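Before the first wool wash, the drum must be rinsed empty one time. See section 6 for this.

## 7. Washing knitwear with the Wool program

The Wool program of the Elby washing machine moves the drum very little. The clothes mostly lie in the water and soak. Use it only for pieces whose care label allows machine washing.

**CAUTION:** Do not use powder with bleach or enzymes. It can damage wool fibers, and the damage cannot be repaired.

### 7.1 Preparing the clothes

1. Read the care label. If it shows a crossed-out tub, do not wash the piece in this machine.
2. Empty all pockets.
3. Close the buttons and turn the piece inside out. Zippers must be closed up to the top.
4. Put cardigans and other pieces with buttons into the mesh bag (part no. 253, sold separately).
5. Load the drum loosely. Four thin sweaters or two heavy ones are the limit.

Note: Wash dark and light wool separately, also when the label says the color is fast.

### 7.2 Starting the program

1. Pour liquid wool detergent into the compartment with the flower symbol. Do not fill over the line.
2. Turn the dial to **Wool**. The display shows 72 – this is the program time in minutes.
3. Press **Spin** until the lowest speed is lit.
4. Press **Start** and hold it until you hear one short tone.

If the door light blinks, the door is not fully closed. Open it, check that no fabric is caught in the rubber seal, and close it again.

Models from the Pärn series have no **Spin** button. On these models the low speed is set by the program itself, and you can skip step 3.

### 7.3 Drying

1. Take the clothes out as soon as the program ends. Wool that stays in the drum gets deep folds.
2. Do not wring. Roll the piece in a dry towel and press with flat hands.
3. Lay it flat on a rack or a clean towel and pull it carefully into shape. Start with the shoulders, then the sleeves, then the front edge with the buttons.
4. Turn it over after one night.

**CAUTION:** Never hang wet knitwear on a hanger or near a heater. The weight of the water makes the shoulders long.

Thick patterns such as cables need more time than smooth knit. Feel inside the braids before you put the piece away. 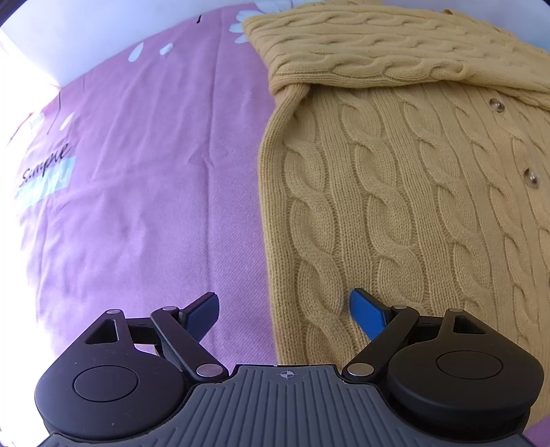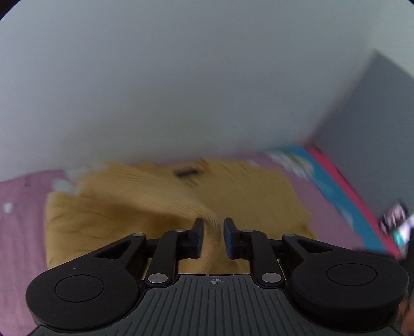
Cable-knit cardigan in mustard yellow, on pink fabric

Osen Home Laundry · User Manual, issue 4 · Page 72

### 7.4 If the result is not good

- **The piece feels stiff:** too much detergent was used. Run **Rinse** once more without detergent.
- **Water stays in the drum:** clean the filter, see section 9. If error 581 comes again, call Fakeck service.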